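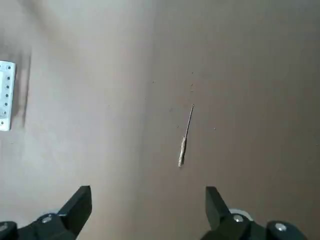

Speaker notes: Going to small claims without a lawyer
Holger Hellström, Bollunthorpe Public Library, 29/07/2018

Opening
Say who I am. Clerk at the county court until I retired, never a lawyer. I can explain how the process works but I can't tell anyone what to do in their own case. Repeat this at the end, somebody will ask anyway.

Questions at the breaks, please, so that we finish on time. Handout is at the back.

What the court is for
Money disputes between people, or between a person and a business. Deposits, unpaid invoices, bad repairs, loans to relatives. It does not do divorce, custody or evictions. Those have their own forms and their own counter, and if you file in the wrong place you may lose your filing fee.

The judge can order money paid. In most cases the judge can't order someone to apologize or to finish your fence.

Before you file
Write a letter first. One page. What happened, what you want, the date you want it by. Keep a copy and proof that you mailed it. Many claims end at this stage.

Get the other side's legal name right. Story: the man who sued "Pronari" over a boiler. The company was registered as Pronari Heating and the owner traded under his own name as well. He won, then found he had a judgment against a name that owned no bank account. He had to start over. Pause here, this one usually gets a question.

Filing
Walk through the claim form on the handout. Go slowly on the box for the amount. Put in the actual figure. If you are owed $944, write $944. Do not round it up for your trouble. Filing fee in this county is $78 and you can ask for it back if you win. There is a waiver form for people on low incomes, and the clerk will hand it over if you ask for it by name.

Serving the papers: you can't do it yourself. Use the sheriff, or an adult who isn't part of the case.

BREAK

Evidence
Bring originals plus two copies. Put them in date order. Print your text messages with the dates showing and the other person's number. A judge doesn't want to scroll through your phone.

Photos: write on the back when each was taken and by whom. If you can't remember, say so.

Witnesses should come in person. A signed letter is weaker and some judges won't look at it.

Expert reports. Clokov case: well water, neighbor's oil tank. Mrs. Clokov paid about $600 for a lab report, and it helped her, mostly by giving the judge a sample date and the name of the person who did the work. For smaller claims, a written estimate from a second tradesman is often enough. 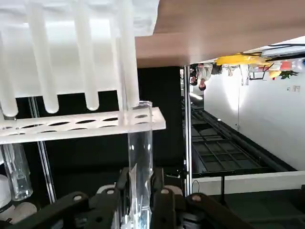 Glass test tube and a clear rack.

At the hearing
Be early. Check the list by the door for your room. If you aren't there when your name is called, the case can be dismissed.

You will get 5 minutes, sometimes less. Start with the amount and the reason. Then the dates. Talk to the judge and leave the other party alone, even when he is wrong. Don't interrupt. Write down what you want to answer and wait.

After the judgment
The court doesn't collect the money for you. Explain wage garnishment and bank levy briefly, then point to the last page of the handout. Mention that payment plans are common.

Appeals have a short deadline. It is printed on the judgment.

Questions
If asked about the Midtbø parking lot dispute: still open, won't discuss it.
Remind them again that I'm not a lawyer. Legal aid phone number is on the handout. Collect the pens.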